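Household Skills, Level 1
Unit 4 handout: Clearing and resetting the table
Tutor: Denise Pilkington

What this unit covers

Last unit dealt with washing up and drying. This one deals with the table itself: what is left on it after people have eaten or snacked, where each thing goes, and how the table should look when you walk away from it. The practical takes up most of the session. Please read this handout beforehand and bring it with you.

You will need an apron, two dry cloths and one damp one. Bin liners, tubs and pegs are in the practice room. If you have your own table covers at home that give you trouble, make a note of what they are made of and we can talk about them at the end.

4.1 Looking before touching

Most people start clearing by picking up whatever is nearest. It works, but things get picked up twice, put down somewhere else, and then picked up again. Stand still for a few seconds first and sort the table in your head. Everything on a table after a meal belongs to one of these groups:

Food to keep (whole fruit, sealed packets, cartons with something left in them)
Food to throw away (peel, crumbs, opened packets that have gone soft)
Paper and wrapping (tissues, napkins, empty bags)
Cloth (tea towels, napkins made of fabric, wiping cloths)
Things that don't belong on the table at all (keys, post, phones, pens)

The last group causes the most delay. Have a small tray or box for it and don't try to return each thing to its owner while you are clearing.

4.2 The order of work

Take the food to keep first. A whole orange or a closed packet can go straight to the fruit bowl or the cupboard, and once it is gone you can see what is underneath. Packets need a quick check. If one has been opened, fold the top over twice and peg it. If it is still sealed, look at the date before you put it back.

Paper comes next. Crumpled tissue takes up far more room than it should, and a table with three or four sheets of it looks much worse than it is. Gather it towards you with both hands, press it together, and put it in the bin in one go. Don't carry loose tissue across the room in your fingers, as bits fall off. Used tissue does not go in the paper recycling.
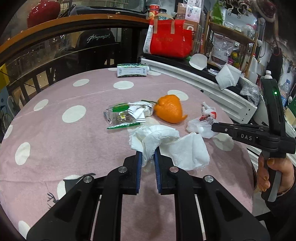
Plastic bags should be opened and looked into before they are thrown away. Receipts, small change and the odd piece of fruit all get lost this way. Shake the bag over the table, never over the floor, then flatten it from the bottom upwards to push the air out. Fold it lengthwise in three and roll it. A rolled bag will stand in a drawer, and ten of them take up less space than two that have been stuffed in.

Cartons are checked by weight. Lift the carton and tilt it gently. If there is something in it, stand it upright and put it away. If it is empty, rinse it if it held a drink or anything sticky, open out both ends and press it flat. A carton lying on its side should be treated as if it were full until you have lifted it — people have soaked a clean cover by assuming otherwise.

Cloth is last. Pick up each cloth by two corners and shake it out before you decide where it goes. If it is clean and dry, fold it in half and in half again. If it is damp or marked, it goes to the wash. Cloths that have been bunched up on a table are nearly always treated as dirty in this course, even when they look all right.

4.3 The table cover

A round table is harder to wipe than a square one because there is no corner to start from. Choose a point on the edge, usually the side nearest the sink, and work round in one direction with overlapping strokes. Finish in the middle. On a patterned cover, spots and stripes will hide crumbs, so run the flat of your dry hand over the surface before you use the damp cloth. You will feel what you can't see.

Wipe-clean covers need very little water. Fabric covers should be lifted at the edges and gathered to the centre so the crumbs stay inside, then shaken outdoors. Check afterwards that the overhang is even all the way round. Willy Geerts will show the method for getting a round cover straight with one person, which needs a little practice.

4.4 Shelves, rails and ledges nearby

Clearing the table tends to fill up whatever is next to it. Bowls get balanced on top of things, and bags are pushed to the end of a shelf and left there. In the practical you will be marked on the surfaces within arm's reach as well as on the table. Anything you moved off the table must be in its proper place by the time you finish.

Insulated bags are a common problem. Empty them the same day, wipe the lining, and leave them open until they are fully dry. A closed one will smell within a day or two in warm weather.

4.5 The practical

You will work in pairs. One person clears while the other keeps the checklist, then you swap. Simone Batista and Odair Lopes will lay the tables before each turn and will not lay the same one twice. Speed isn't marked. What we look for is the order of work, how often an item is handled, and the state of the table at the end.

Keep your checklist sheet. It goes in your folder with the Unit 3 one and you will need both in September.

Reading for next time

Classide workbook, the pages on storing dry food. Aparecida Lins has spare copies in the office if yours hasn't arrived. Next unit is the fridge, so please bring a list of what is on each shelf of yours at home — a rough list is fine.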